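Home | Forums | Home Office | Lighting | Log in

Desk lamp for night reading, warm or cool bulb??
4 min read

nusrat_j
ok so I read maybe 60 pages a night at my desk and my eyes are shot by page 20. Current bulb is a cool white one that came with the lamp. Husband says go warm. Sister says warm puts you to sleep. Which is it. Budget is small, don't need anything fancy

farooqui_n
Warm. 2700K. done. Cool light at night is miserable

skelelar
Disagree with farooqui. Color matters way less than where the lamp sits. I ran cool bulbs for years with no trouble, then moved the lamp six inches and got headaches. Glare off the page is the killer, esp glossy paper

farooqui_n
sure but she asked about the bulb

skelelar
and I'm telling her the bulb isnt the problem

anderson.c
Both of you have a point. Try this before buying anything: turn the lamp on, lay a small mirror flat where your book goes. If you see the bulb in the mirror from your chair, that's your glare. Move lamp to the side till it's gone. Left side if you write right handed

nusrat_j
mirror thing worked!! could see the bulb plain as day. Lamp was dead center behind the book. Moved it left, better already. Still kinda harsh tho

grudunel
Also turn on a light behind you. One bright spot in a dark room is rough on anybody. I paid $13 for a little plug-in lamp on the bookshelf and it did more than the fancy desk one ever did

asif_jadoon
Going to side with skelelar on this, placement first. But the desk top counts too and people forget it. I had a dark walnut top, swapped to white, and teh whole area got brighter with the same bulb. Too bright at first, had to go down a size.

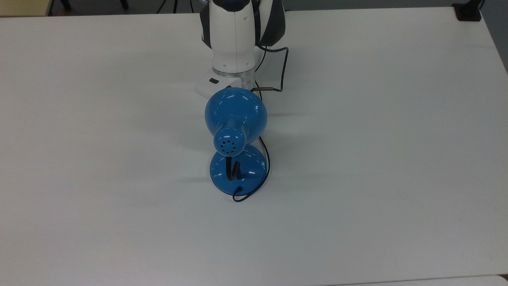
Reading light is half bulb, half whatever it bounces off. My old setup ate light, I had a 946 lumen bulb in there and still squinted. A plain matte top in white like that one, with just the blue lamp out on it, spreads light nice and soft. Shiny white would be awful. If you can't change the desk get a big sheet of matte paper and put it under the book, same idea

farooqui_n
white desk at night? no thanks. Like staring at snow

asif_jadoon
matte is the key word there. And use a warm bulb if it bugs you, so you get your way too

nusrat_j
going to try the paper first, then a warm bulb if its still harsh. will report back

skelelar
told you. placement

Recent threads
- Clamp lamp keeps drooping, fix?
- Dimmer buzzes with LED bulb
- Best light for sewing black fabric
- Wattimena floor lamp, anyone have one?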